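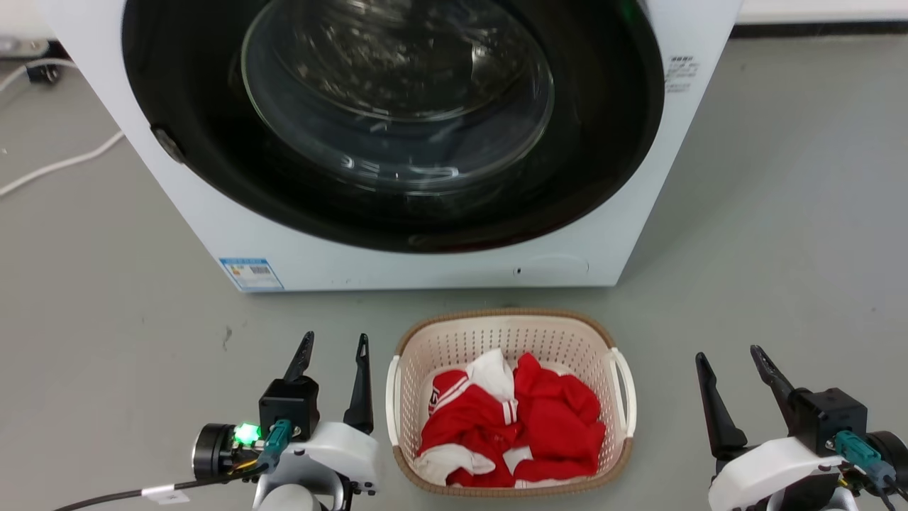
CHAPTER 7
Secular Morals and the Problem of the Group

Before you start

Read the Uvach case at the end of Chapter 6 again. Quick read is fine. You need the two votes and the letter, the rest can wait.

Key terms: moral realism, convention, in-group, testimony, exit cost, civil ritual.

7.1 Where we left off

Last chapter was about single believers. One person, one doubt, one choice. Useful for a first pass, but most people don't meet religion that way. They meet it as a group – meals, songs, a building, rides to school. Leave the belief and you may lose the rides too.

So the question changes. If a person stops believing but keeps showing up, is that dishonest? Many students say yes right away. Hold that answer. Write it in the margin, you will be asked for it again in 7.5.

Two claims to keep apart:

The group teaches people to act well.
The group's beliefs are true.

The first could hold without the second. Could also go the other way round. A lot of bad argument, from believers and from critics, comes from sliding between them halfway down a page.

7.2 The Stakville study

Stakville is a mill town with one large congregation and, for a few years now, a secular meeting called Illeo. The Illeo group borrowed alot from the church. Readings, a shared lunch, a fund for members who fall behind on rent. No creed. No prayer.

The Shaikh survey asked 765 adults in town the same 32 questions. Of those, 400 went to the church, 187 went to Illeo, and the rest went to neither. People in both groups gave more time to neighbors than people in neither. Belief in God made little difference once attendance was counted.

Careful here. The survey shows a link. It does not show that going to meetings makes a person generous. Maybe generous people like meetings. Also self-report – folks were asked what they give, and noone checked.

Still, it puts pressure on one common view, the one that says morals need a divine source or they fall apart. If that view is a claim about behavior, Stakville is evidence against it. If it is a claim about what grounds morals, Stakville says nothing either way. Be clear which one you are arguing with. 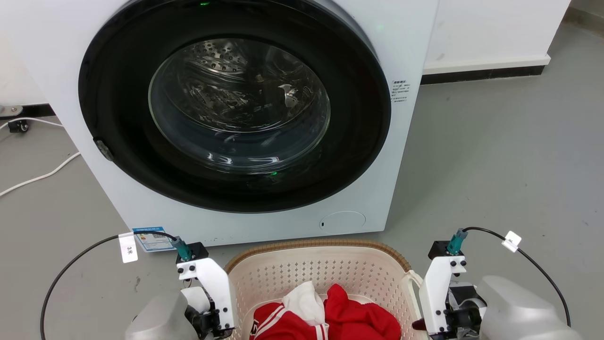 7.3 Exit costs

An exit cost is what a member gives up by leaving. Money, sometimes. More often friends, family contact, a job through someone at the group. High exit costs keep people in after the belief is gone, and they make testimony hard to read. A member who says "I believe" may mean just that. Or may mean "I would like to keep my sister."

Secular groups have exit costs too. Illeo's rent fund is one. Come back to this in 7.4, with the Uvach letter in hand.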